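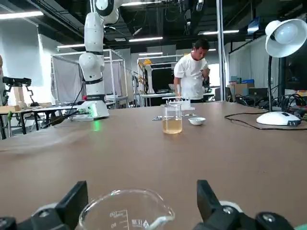
Measuring and mixing liquids at the workbench

Finish recipes, wood dyes and cleaning solutions fail most often at the measuring stage. The notes below cover volumes up to 1000 ml and assume a level bench at normal room temperature.

Reading the level

Set the vessel down before reading it. Bring your eye to the height of the liquid and read the bottom of the curve, not the edge where it climbs the glass. With dark dyes the bottom of the curve cannot be seen; read the top edge every time and keep to that method for the whole batch.

The marks on a beaker are a guide only. Use a beaker for mixing and a narrow graduated cylinder for measuring. For amounts under 10 ml use a syringe without a needle.

Weighing instead of measuring

A kitchen scale that reads to 1 g is more repeatable than most household measuring cups. Water can be taken as 1 g per ml. Oils are lighter and syrups heavier, so a recipe written by volume has to be converted once. Weigh a known volume, divide the weight by the volume, and write the result on the bottle.

Example: 1000 ml of a thin oil weighs 929 g on the scale. The factor is 0.929. A recipe calling for 200 ml then needs 186 g.

Order of mixing

Start with the larger part of the water. For a 1000 ml batch of water-based dye, put 900 ml in the vessel, stir in the powder until no grains remain on the bottom, then top up to the line. Filling to the line first gives a weaker batch, as the powder adds volume of its own.

Never mix bleach with ammonia, vinegar or any other cleaner. Do not return leftover mix to the stock bottle.

Cleaning glass

Rinse at once with the same liquid the mix was made with: water for water-based mixes, the matching solvent for the rest. Follow with dish soap and a soft bottle brush. Scouring powder scratches the glass and makes the marks harder to read. Drain upside down on a rack. Solvent rinses go in a closed metal can for hazardous waste collection.

Workshop glass stays in the workshop and does not go back to food use.

Labels

Write the contents, strength and date in pencil on masking tape. Pencil survives most solvents; marker ink does not.

Text: Wiebke Kramer
Last checked December 30, 2024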